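Kitchen and Pantry Assistant, part-time
Wonico, Manalo Street site

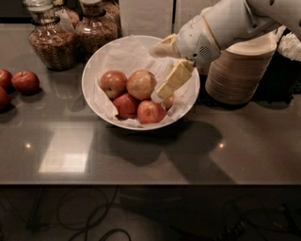 Apples in a paper-lined bowl on the counter.

Wonico is hiring one assistant for the staff kitchen, 20 hours a week, mornings. You will wash and sort fruit, line and fill the bowls, wipe down counters, restock the pantry and put away deliveries from Trurkard. Bruised fruit goes in the compost bin by the back door.

No experience needed. You must be able to stand for most of a shift and lift a full crate. Roughly 100 people use the kitchen each day.

Apply by 3 Sep 2024 to Wilfredo Policarpio, front office. Include two references.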